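Subject: Re: [gripper-eval] Larar two-finger kit, first impressions?
Date: 31st August

> We are looking at the Larar kit for a kitchen manipulation setup and
> would like to hear from anyone who has run one for more than a few
> days. Main questions: does the controller hold its calibration, how
> is the cable routing, and is the Rarnero mount worth the extra money?
> Our budget closes before January.

We have had the kit since spring, on a Do arm with the Rarnero mount. Answers in your order.

Calibration. It holds across power cycles. It does not hold across a finger swap, whatever the manual suggests. Rerun the zeroing routine each time you change fingers. The routine takes 9 minutes with the stock script. Most of that is a fixed wait, and you can shorten it in the config file.

Cables. This is the weak part of the kit. The leads leave the body near the top and there is no strain relief in the box. We lost one connector before adding our own clamp. If your arm works over a counter with tall items on it, check the full wrist rotation by hand before you run anything at speed.

Mount. Skip it if you have a machine shop. The plate is flat and the holes line up, but it adds 415 grams, and on a small arm you will notice that at full reach. The kit alone is 535 grams without fingers.

Software. Firmware 6 fixed the dropped packets that people complained about here last year. Stay away from the Wulach driver unless you need it for other hardware — it polls the gripper too slowly for force-limited closing, and you get overshoot on thin objects.

On tasks: bar handles are a fair test of finger clearance, fruit is a fair test of the force limit, and an upright block in a toaster slot tells you quickly if your approach angle is off. We run all three on the same counter without changing fingers. Drawer pulls are the most sensitive to mount alignment, so start there.

Let me know which arm you have and I can send the config we use. Setup attached.

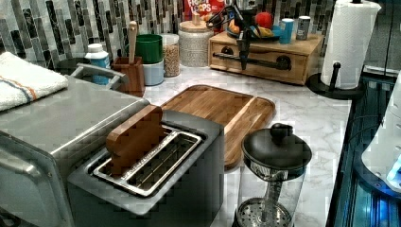 One more item on price: the spare finger set is sold separately, and the pads are not sold without the fingers. Order a second set with the kit if you can, as ours shipped a good while after the main box.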